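The Bunell gauge had read 248 centimetres since November. Ghislain Turcotte logged the figure each morning and sent it down to Florach, where it was filed.

On the twentieth visit he lowered a weighted line beside the gauge. It gave a depth three centimetres less. He repeated the measurement and got the same value.

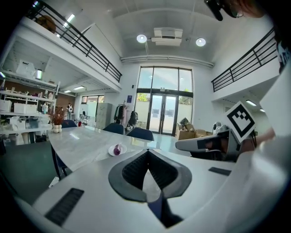 He wrote up the discrepancy in pencil. The reservoir was falling, or the gauge had stuck - the form allowed for one cause only. He ticked "instrument".

The reply from Florach came by radio after supper. They thanked him for the report and asked him to adjust the line.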